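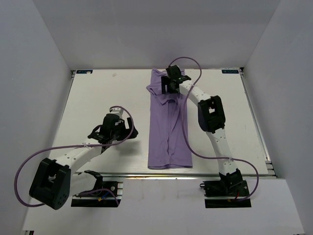
Purple cloth laid lengthwise on the white table, top end still a mess

How do you get a crease out of the middle of a long piece of fabric before folding it?

Posted by Zahira Kusuma

Hi all, long time reader, first time asking. I have a purple piece of fabric that I'm trying to fold into a neat long strip so it fits on a narrow shelf, and it is driving me up the wall. The bottom part goes pretty flat for me. The hem lines up, the sides look straight, great. Then I get toward the top and the whole thing bunches up into a fat sideways fold, and there's this crease with overlapping layers running right down the lower half. So one side is smooth and the other looks slept on!

I've tried starting over from the top end and I've tried pulling it from both ends (that made the crease worse, I think). The table is plain white and pretty slick, so the cloth slides around whenever I smooth it. I don't want to iron it every single time, I have a bunch of these to get through before my sister visits in December and my iron is a leaky old thing.

Is there an order I should be doing this in? And does it matter which way the fabric runs on the table?

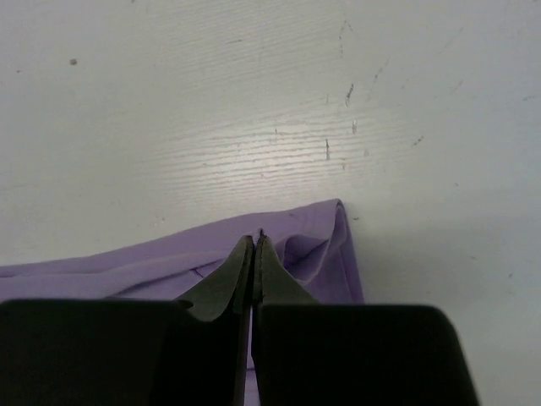
Close-up of the cloth, with the folded corner just right of center

Reply from Consuelo Flores

Oh I know this one, I folded table linens for a rental place in Orthorpe for 3 years and we did it all day long. You're smoothing too early! If you've got layers overlapping down the middle, no amount of patting from the top is going to fix that, you're only pressing the crease in harder.

What I'd do:

Open the whole thing back up, all the way, even the part you like.
Pick it up by two corners on the same short side and give it one good shake.
Lay the far edge down first and let the rest drop toward you.
Now smooth from the center line out to the sides with the flat of your hand. Go left, then right, and move down a little each time.
Bring the long sides together and check your corners before you touch anything else.

The corners are where it goes wrong for most people. If a corner is rounded over or tucked under, pull it out to a point before you make the next fold, otherwise that little bit of extra cloth travels along and ends up as a lump somewhere else. I'd bet that's your fat sideways fold.

For the sliding, put a bath towel under it. We had felt pads at work but a towel does the same job.

Reply from Farzad Amini

just roll it. i roll everything, no creases, done

Reply from Homa Hosseinzadeh

I'm with Consuelo on opening it up again, but I'd turn the cloth sideways too. With a long piece running away from you, you end up leaning over to reach the far end, and that's the end that's giving you trouble, right? Lay it left to right along the front of the table and you can get at both ends without stretching.

Also (and maybe you do this already) check whether your long edges are really the same length. I had some curtains from Lorine where one side was longer than the other and I spent a whole evening blaming myself. If yours are off, match up the hem at the bottom and let the top be a bit uneven, then put that end at the back of the shelf.

Rolling is fine if your shelf is deep enough. Mine isn't.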